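# Chapter 4: Learning from What Buyers Say

If you have ever bought a pair of headphones or a spare game controller online, you have probably done what most of us do. You scrolled past the glossy pictures and the long list of features, and you went straight down to the reviews to find out what regular people thought. Maybe you read one, maybe you read forty. Either way, by the time you put the thing in your cart (or closed the tab!) you had taken part in what this chapter is about, which is the long and rather noisy conversation between people who make electronics and people who use them at home.

Let me start with a story. A few years back a small company called Plinemum was selling a wireless keyboard named the Sterton. By the end of its first spring it had gathered 3,867 customer reviews, and the product manager, Sirkka Kauppinen, decided she would read every last one of them herself. It took her most of May. The star average looked fine, and if she had stopped there she would have learned very little. But as she read on, a small complaint kept popping up, tucked inside reviews that were otherwise quite happy. People loved the keys. They loved the price. They also mentioned, almost in passing, that the power switch was so close to the charging port that they kept turning the keyboard off when they plugged it in. 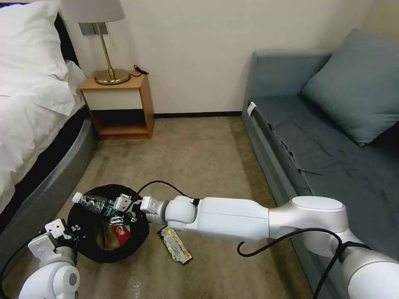
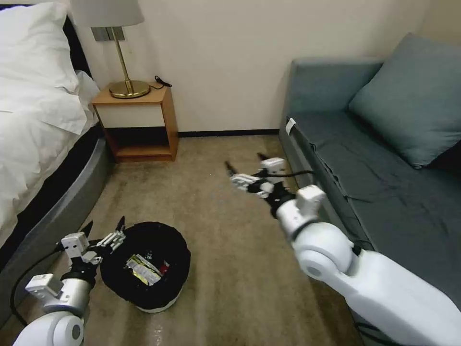
*Figures 4.1 and 4.2. White robotic arms above a beige carpet: over a black trash bin (4.1) and in a bedroom with a wooden nightstand (4.2).*

Now, a five-star review with a grumble in the middle is a funny sort of thing, and we will spend a good deal of time on it. Kauppinen's colleague Sinan Toprak thought the switch could wait, and he had a fair point, as sales were strong and changing a mold costs real money. She thought otherwise, and the two of them argued it back and forth for nearly 14 weeks. We will come back to how they settled it in Section 4.3, once you have the tools to judge the argument for yourself.

First, though, we need some plain vocabulary. Section 4.1 explains the difference between a rating and a review, and why the two so often disagree. Section 4.2 looks at who bothers to write in the first place, and at the many buyers who never do. You may want to keep a notebook handy, and it would help to have a product in mind that you own and use every day, ideally one you have a mild grudge against.

**Key terms:** rating, review, silent buyer, passing complaint, return rate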